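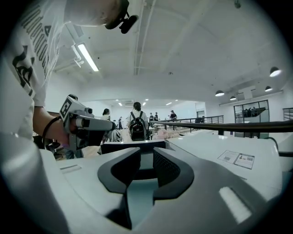

Attachment 1: gray hand-held gripper, marker on top

Kimaro screening library, ticket 903
Component: playback / subtitles
Status: open, waiting on vendor
Severity: 4

Summary
Subtitles on the Plurkwood feature drift behind the dialogue after the second reel change. Picture and sound stay in sync with each other. Reported by two reviewers using the Pomora player on the press screening site.

Environment
Pomora desktop player, current release, Fedix subtitle plug-in enabled. File is the press copy of the feature, English dialogue with English captions. Trailer and short films from the same delivery play correctly.

Steps to reproduce
Open the feature from the screening page. Turn captions on. Skip to the courtroom chapter and let it run through the verdict. Captions arrive late from the first line of the cross-examination onward.

Log
09:10 Reproduced on the office machine. Offset measured at 200 ms at the start of the chapter and growing.
09:35 Cleared player cache, restarted. No change.
10:05 Disabled Fedix and loaded the caption file directly. Drift still present, so the plug-in is ruled out.
11:20 Opened the caption file in a text editor. It holds 1,792 entries. Timing is correct up to the reel change, then each entry is stretched by a constant factor. Looks like the second half was timed against a 25 fps print and the press copy runs at 24.
13:40 Rescaled the second half and reloaded. Captions match through the verdict. End credits not checked.
14:15 Sent the corrected file to Plurkwood for approval. We can't replace a distributor's caption file on our side without it.

Workaround
Reviewers on deadline can turn captions off or request the corrected file by replying to this ticket. Don't use the delay slider in Pomora. It applies a fixed offset and the error is not fixed.

Next
Check the French caption file for the same fault.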